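Plerell Gripper Comparison, Progress Report to the Pestero Fund
Monday, February 20, 2023 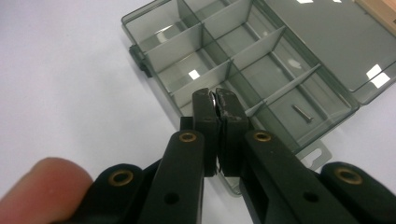
The second work period was given to the comparison of two finger sets for the hand-held gripper, which we call set A and set B. Both use the same black linkage, so only the fingers change between one session and the next. The task is sorting of small hardware into a divided box, and we selected it because our partner Hurnier has many such boxes in its repair shop and fills them by hand. Thin, flat parts are the most difficult for us. A shiny disc held between the two jaw tips leaves only a narrow edge visible to the camera, and a screw lying in its compartment is much easier to see than a disc in the jaws. The coating on the right jaw tip is chipped and shows gray, and we have put the question of wear on the list for the next period.

Work done

We recorded 3,293 pick-and-place attempts in this period. Every attempt is one part, taken from the table and released above a compartment, and the operator marks it as good, dropped or wrong cell. The marking was slower than planned. In the first weeks the operators did not agree on what is a drop when the part falls into the correct cell by luck. We wrote one page of rules for this and marked the early sessions again.

Set A has narrow fingers with square tips. Set B has the same length but a soft pad glued on the inside. For screws we found almost no difference. For washers and other flat parts, set B holds better after the part is lifted, but it is worse at the moment of picking, because the pad is thick and does not go easily under the edge of the part. Operators often pushed the part along the table before they could close on it. With set A the pick is cleaner, and the part sometimes turns between the fingers on the way to the box.

The walls of the box gave us more trouble than we expected in the proposal. When the jaws open inside a cell, they can touch the partition and move the whole box. We now release the part a little higher. We also tried to fix the box to the table with tape, but then the operators could not turn it to a comfortable angle, and they asked us to remove the tape. We removed it.

Camera and lighting

The camera is mounted on the gripper and looks over the fingers. The overhead lights make white spots on clear and gray plastic, and in some recordings a spot covers the place where the part should land. We tested a matte cover sheet under the box and it did not help, as the reflections come from the plastic itself. A change of the lamps is more promising. We have ordered two diffuser panels for the work table at a total price of 600 dollars, and this amount is inside the equipment budget.

The controller from Mac an tSaoi was installed late. It works with both finger sets, but its force reading drifts during long sessions, so we restart it at every break. We have reported this to the supplier and wait for a new version of the software.

Changes to the plan

We ask for permission to move the test with the fixed arm from May to August. The reason is the late controller, and also that we want to have the diffuser panels in place before the arm is calibrated. The total budget does not change.

Next steps

Record 13 more sessions with flat parts only, half of the time allowed for each finger set.
Make a third finger set with a thin pad that ends before the tip.
Compare new and used tips on the same parts, to see if the worn coating changes the grip.
Send the marked recordings to Hurnier with the page of rules.

The cost table and the session list are attached in a separate file.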